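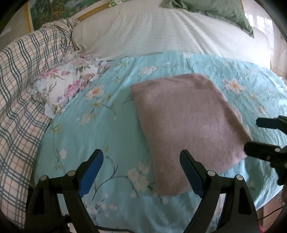
25 February 2025

Bedding day. I'm putting this down while it's fresh, and Kanini, if you're reading, skip to the part about the pillowcase – it's the bit you asked me for.

So the Loltton room set is coming together, slowly. The brief from Prillirgate wants a bed that looks like a person lives in it, and I had spent far too long making one that looked like a hotel. This morning I stripped it back and started over with the aqua duvet, the one with the white and peach blossoms and the thin brown branches. I like it a lot more than I did on the roll! The white flowers have those little yellow-orange centers and they do most of the work, so anything that goes on top has to be fairly plain or they get lost.

Cushion: the square mauve-pink fuzzy one. Kheri wanted the gray and I wanted the pink, and I got in early, so pink it is. Set dead straight it looked like a stamp on an envelope. Tilted a bit it's much happier, and there's a nice dull felted look to the surface next to all that print. It sheds, though. I had pink fluff on my sleeves at lunch and Mwanaisha found some in the tape drawer.

The pillowcase (hello Kanini). This is the white one with the big peonies, pink and rose and lavender, and the ruffled edge. Two florals on one bed scared me, so I tried it crumpled and half tucked under the duvet on the left, with just the ruffle spilling out toward the middle. Works! Ironed and flat it fights with the blossoms, I tried that first and hated it. Please don't iron it, whoever is in next. I mean you, Erick.

Plaid blanket down the left side, cream with the dark blue-gray and thin red checks. I keep going back and forth on this. It calms things down on that side and the red is thin enough not to shout, but there's now a check and two flower prints on one bed and Wekesa says it's one too many. He may be right. Leaving it overnight, will look again with fresh eyes and coffee.

Money, while I remember: the soft goods line for this set was 2,000 and I have 200 of it left, which has to cover a spare duvet cover and whatever we do about a throw. Lema can get us the cover in the same print but only if we order before June, after that they drop the pattern. Somebody remind me. I will forget.

Still to do
– lint roller, a proper one
– ask Arkgate if the mauve comes in a bigger square
– wash test on the peony case, cold, inside out
– find where the second peony case went (it was on my bench with the samples, I swear)

Also the duvet wants to slide off on the right. Tried tucking it, looked stiff. Might pin it underneath tomorrow.

We use cookies to improve your experience on this site. By continuing to browse you agree to our use of cookies. Accept | Manage preferences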